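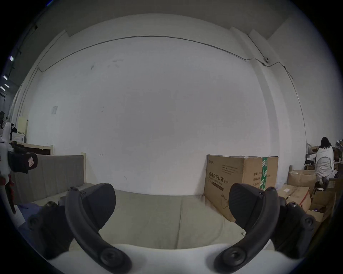
Cushioned surface with upholstered panel, blue fabric at left, cardboard box at right.

Ferden Rooms — README

Print this page | E-mail this page

Ferden Rooms is a set of 3233 color images of furnished rooms, sorted by the main piece of furniture. It was compiled for the Nunix inventory tool, which drafts room lists for furnished rentals. Version 14 replaces the October release.

Contents

- `rooms/` — images, one folder per room (121 folders)
- `labels.csv` — one row per labeled item
- `notes.txt` — corrections carried over from earlier versions

Label rules

`soft_seat_or_bed`: any large cushioned surface where mattress and sofa seat can't be told apart. Do not guess from the room name.

`upright_panel`: padded headboards and backrests. Record the covering and any visible post separately. Greyish-beige and beige are different values in the color column.

`loose_textile`: crumpled or folded fabric lying on furniture. Clothing and bedding share this label.

`carton`: cardboard boxes, open or closed.

`wall_item`: paper stuck to a wall, cables, small mounted devices. Leave `device_type` blank if the function is unclear. Smudges and scuffs go in `wall_condition`.

Known problems

Wide-angle views bend walls and ceiling lines, so lengths should not be measured from the images. Pale grey-green fabric was entered as grey in the first 2000 rows; the fix is in `notes.txt` — apply it before sorting by color.

Last edited 14 December 2018

Contact: Nedelcu data desk, Holach | © Nedelcu | Back to top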